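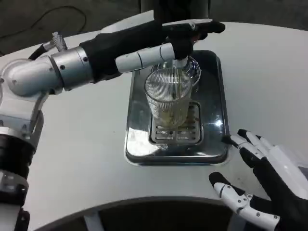 Pouring is harder than the arm kids think and easier than the software kids think, according to Bianca Mihăilă, and I've now heard her say it to both groups, on the same evening, with a completely straight face. I'm an arm kid (well, I'm thirty-one, but you know what I mean) and I can confirm my half of it.

So, hello from the Tuesday robotics club! I promised Radoslava I'd write up our fall project for the newsletter before the signups for spring open, and I'm a week behind, so you're getting this more or less as it came out of my head.

We're doing drinks service this term. That's the task in the Plodar student challenge, or the part of it we signed up for, and it sounds like the silliest thing in the world to spend a semester on. You have a round table with a cutout in it, a robot with two hands standing at the cutout, and a visitor who would like something to drink. In the first half the robot pours from a pitcher into a glass. In the second half it has to deal with a drink dispenser that has a tap on it. Same table, same robot, and the team gets one run at each in front of the judges. A perfect run is worth 24 points and you lose them fast.

Most of you who came to the open evening met Jerard, which is our name for the robot and has been since before my time. Jerard has proper hands with fingers and thumbs, and that was the big draw for me when I joined, because the last thing I worked on (a school project, years ago) had a pincher on the end and could pick up blocks and nothing else. I thought fingers would make everything simple. Oh boy. With a pincher you have one decision, open or shut. With a hand you have to decide where the thumb goes, and I've spent three whole evenings of my one life on where the thumb goes.

Glass is the other trouble. It's slippery and it's clear, and the cameras have a rough time telling where the edge of a clear thing is when the table under it is white. We got the ribbed glasses for that reason. Kenny's team (hi Kenny) used plain ones for the first two weeks and kept getting a hand that closed a little way off from where the glass was standing. The ribs give the software some lines to hang on to. You could also put tape on a plain glass, and the rules do allow it, but it costs points and it looks awful.

Our pouring group is in charge of the left hand. We take the pitcher from the top, fingers over and down, and tip from there. There was a long argument over whether to hold it lower. I was on the "lower" side and I lost, and I'm still not sure I was wrong - a low grip feels steadier to me when the pitcher is full. But a high grip keeps the hand out of the camera's way for longer, and the vision people outvoted us. The right hand's job during all of this is to stay near the tray and not touch anything. You would not believe how much work that is. In September it had a habit of drifting in to help.

We practice with weak tea, by the way. Water is too hard to see from the back of the room, juice gets sticky in the slots of the drip tray, and Radoslava says she isn't cleaning that out a second time. Some batches come out paler than others depending on who made it. If you're on tea duty, please let it cool all the way before you bring it over, and use the big kettle, because the small one is the staff's.

Then there's the dispenser group, who have the tougher half if you ask me. Their mug has to be held in the right place under the spout while the tap gets worked, so both hands have to agree on something. Right hand takes the mug, left hand goes for the handle. That's the plan on paper anyway. What they've been working on all month is the in-between part, where one hand has hold of the mug and the other has to come across the table without bumping it. Watching from the side you catch yourself leaning, like you do at the bowling alley.

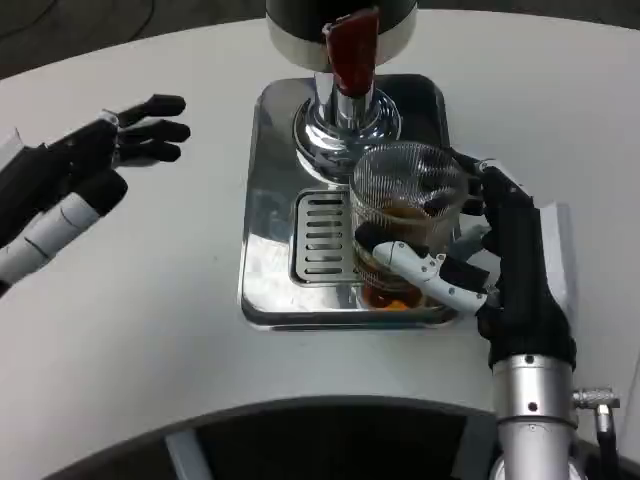 Dispenser practice: right hand on the mug, left hand free.

The mug is our second one. The first was heavier, with a big handle on the side, and everybody assumed the robot would use the handle because people do. It turned out to be a pain, the fingers didn't want to go through it, and Bianca asked very mildly one night if anyone had considered just holding the thing around the middle. So now we hold it around the middle.

A few practical bits, because Radoslava gave me a list.

We're in the Beneš room until the end of term, on the ground floor. The building went up in 1990 and the outlets on the window side are as old as it is, so please plug the laptops in along the inside wall and leave the window side alone. If you arrive after the front door is locked, text the club number and someone will come down.

Shoes with closed toes, please. We handle glass every week. The cables on the floor stay where they are, even if they're in your way, and if you need one moved ask whoever is running the session. And please don't lean on the table! I know it's at a really good height for leaning. It shifts a tiny bit every time and then we have to line up the tray again before anyone can do a run.

If you're writing code for either group, put your notes in the shared log the same evening. I say this as a person who went home after a very good session, wrote nothing down, and came back a week later with no idea which wrist angle we'd settled on. We spent an hour finding it again. Bianca brought me a notebook the next week. It's a nice notebook.

Our practice run-through for friends and family is on Friday, October 22, 2021, starting at six, in the same room. It's a rehearsal and it will look like one, with plenty of stopping and starting, but you're welcome to come and watch and ask us things. Kids are fine as long as they stay on the audience side of the tape. Team Cesthorpe (that's us, the name was on the form before anyone thought of a better one) will do the pitcher first and the dispenser after the break. There'll be real tea too, poured by people.

For spring, we have room for new members in both groups and you don't need to know any programming to start. I didn't. The vision side could really use somebody patient. Signup sheets are on the door of the Beneš room, or just come by on a Tuesday and ask for Radoslava Sokol, and bring a dish towel if you have a spare, we go through a lot of them.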